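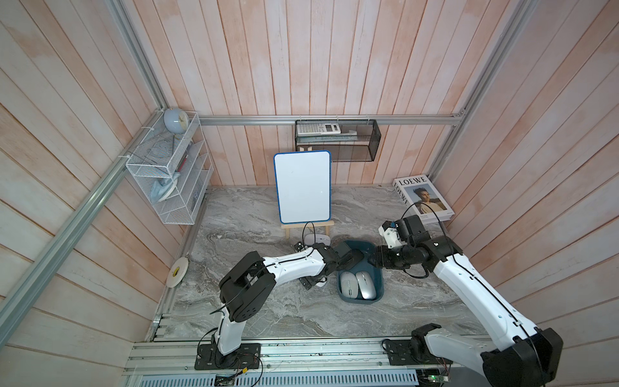
Bench bay, plank walls on three sides, marble-pattern top. Tray in the middle.

December, bench notes, 16:20

Layout pass on the small bay. Goal is to get loose items off the work surface and onto the walls, so the tray has clear space on every side.

Wall storage as it stands: white wire organizer in the left back corner, black mesh basket on the horizontal rail. Red pen goes in an upper slot of the organizer, light-blue folded item in a lower compartment. Alarm clock stays on top. Calculator lives on the basket, face up.

Still on the surface: whiteboard on its easel, corded mouse, the LOEWE book in the right corner, tape roll on the left. The mouse cable loops up next to the whiteboard and will snag when the easel is moved. Route it behind, or swap for the Inon cordless.

Weights, Hultik bench scale, tared each time:
Book 2186 g
Whiteboard with easel 584 g
Calculator 130 g

The book is too heavy for the mesh basket. The Basteck clips are fine for the calculator and not much else – leave the book leaning in the corner until there is a proper shelf.

Tray stays slate blue. It reads well against the gray veining, and the lighter trays tend to get lost on it.

To do: label the organizer compartments, write something on the whiteboard, order Fodor rail brackets (part 1263, silver).

Comments (3)

Does the book have to be in the bay at all? It takes up the one corner I use.

Check the clip spacing before ordering brackets. The last set was for the wider rail.

Cordless mouse is in the second drawer, needs a battery.

Recent entries
Rail brackets: which size fits what
Marble top, cleaning notes
Pale pink wash on planks, second coat
Drawer inventory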